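Progress report to Canpolat, January 20, 2025
Hand-held demonstration project (Prulo)
From: Orhun Gündoğdu

Hi all,

Short version first: we're on schedule with the collecting, a bit behind on the training side, and much happier with the key task than I was when I wrote to you in November.

What we've been doing

You'll remember that the first set of tasks was mostly pick and place with solid objects. Easy stuff, and the policy learned it well enough that we stopped getting much out of it. So we moved on to things that change shape when you grab them. Key bundles are great for this (and cheap!). The ring goes one way, the tags go another, and the pads have to close on something that won't be in quite the same spot twice. We do it all with the hand-held grippers, one in each hand, on the white sheet so the contrast stays the same from day to day.

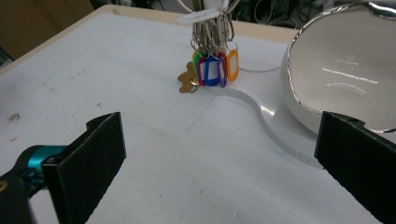
The main change since November is how we cut up the demonstrations. We used to feed in each episode as one long piece, and the model spent most of its effort on the boring parts where the hands just travel. Now we split at every moment the gripper opens or closes, and we weight the short stretch before each close more heavily. Nils of tuning are left over from the old setup, so I rewrote the loader from scratch - it took me a week I hadn't planned for, and that's the delay.

With the new split, the policy trained on 100 demonstrations got the bundle off the table in 21 of 24 trials. The old version managed 12 of 24 on the same starting layouts. I'm pretty excited about that, but please read it as one task, one table and one kind of object.

What still goes wrong

Mostly the last bit of the approach. If the tags are spread out wide, the policy sometimes goes for a tag when it should go for the ring, and then the grasp is too weak to lift with. I think we need more variety in how the bundle starts out, so that's where the next round of collecting goes.

Setup and the two-handed sessions

Cestel sorted out the timing problem between the left and right streams, and it's been fine ever since. Two-handed sessions are still tiring, so we now take a break every 4 episodes. It slows us down a little, but the motions are a lot smoother.

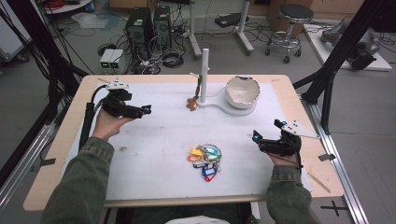

Plans and money

Next up is the handover task, then a first run with the Tisano objects. Spending is in line with the budget and I'm not asking for anything extra this time. If you'd like to come by and try the grippers yourselves, just let me know - mornings are best.

Orhun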